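The Case for a Bare Table

I have come around to the view that most homes own enough storage and use too much of it. We buy a bin for the things that don't have a place, and then we need a place for the bin. I did this for years. I would like to argue for the other approach, where you start with the surface and make everything on it earn its spot.

My apartment has one real table. It is where I eat, pay bills, wrap packages and fold shirts. Until last November it was also where I kept the mail, two phone chargers, a tape dispenser, a jar of screws, and a stack of magazines I had no plan to read. I ate dinner in a space the size of a place mat. When my sister visited we ate on the couch.

The usual advice for this is to sort. You make piles, you label the piles, and you buy something to hold each pile. A friend of mine, Yeison Pacheco, did that to his whole kitchen. He spent an entire Saturday and close to a month's grocery money on drawer dividers, and the result looked very good. By spring the dividers held the same junk in smaller groups. He had four slots for rubber bands and twist ties. He told me he had never once gone looking for a twist tie.

Sorting assumes the things should stay. That is my complaint with it. A screw from a bookshelf I gave away doesn't need a home. It needs to go in the trash, and putting it in a nice container only makes that harder to do.

So I tried it backward. I took everything off the table and put it on the floor in the hall, where I would trip on it. The rule was that I could bring back anything I went and got because I needed it. I could not bring back anything because it looked lonely in the hall. The pens came back the first night. The tape came back when I had a package to mail, and then I found it did just as well in the closet with the boxes. The jar of screws never came back. After two weeks I threw out most of what was left and felt nothing about it.

People tell me this only works if you live alone. I don't think that's true, but I do think it takes some talking. Anyone who shares a table will have a different list of what they need within reach. A kid doing homework needs pencils out. Someone who takes pills with breakfast needs the pills out. Those are good reasons. The trouble comes from things nobody at the table would claim if you held them up and asked.

Then there is the question of what to keep things in once you have cut them down. Here I am fussier than I used to be. I like containers that let you see what is in them from where you sit. A lid is an invitation to forget. A deep opaque bin is fine for winter gloves and terrible for anything you use in a normal week, because the useful thing is always at the bottom.

An open bowl is better than people give it credit for. It holds a few things and then it is full, and you can tell that it is full. You can't stack on it. If you put something in it that doesn't belong, it looks wrong right away, and that is a service. Mesh does the same job for pens. You can see down into it, the dust mostly falls through, and a dead pen has nowhere to hide. 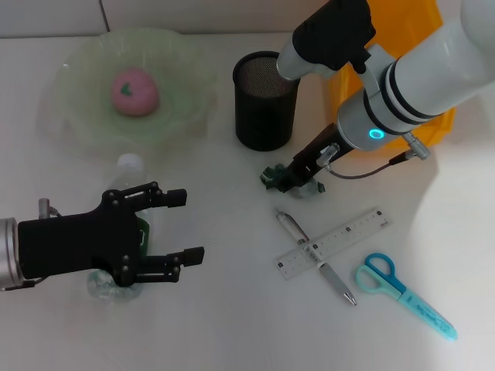 I would also leave some containers empty on purpose. This bothers tidy people more than messy ones. They see an empty cup and start hunting for something to put in it. But an empty cup is where tomorrow's loose pencil goes, and if every container in the house is full, tomorrow's pencil goes on the table and stays there.

Color matters a little too. I used to want everything to match, and matching sets do look calm in a store. At home I found that I couldn't remember which gray box had the batteries. Now the big bin is a loud color and the small things are whatever I already owned. I know where everything is from across the room, and I don't much care that it would not make a catalog.

There are things a bare table will not do. It won't clean the rest of the house. My bedroom closet is still a problem and I keep the door shut when people are over. It also takes upkeep, maybe a minute before bed, and on the nights I skip it the mail starts to gather at the same corner it always liked. I've learned to deal with the mail standing up, over the recycling, before I take my coat off.

I still think it is worth doing, and worth doing before you spend any money. Clear the table first. Live with it for a couple of weeks and see what you go looking for. If you end up needing a container after that, you will know what size it should be, and there is a decent chance you already have it in a cupboard with something you don't want inside.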